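What does a soccer referee do?

A soccer game has two teams and one referee. The referee makes sure both teams follow the rules.

When a player breaks a rule, the referee blows a whistle and the other team may get a free kick.

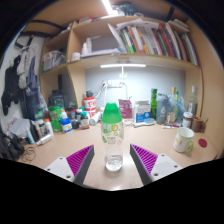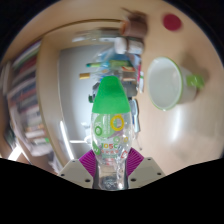
A clear bottle with a green cap.

A yellow card is a warning. A red card means the player must leave the game — and so do two yellow cards in the same game.

Two assistants help from the sidelines. They raise a flag when the ball goes out or a player is offside.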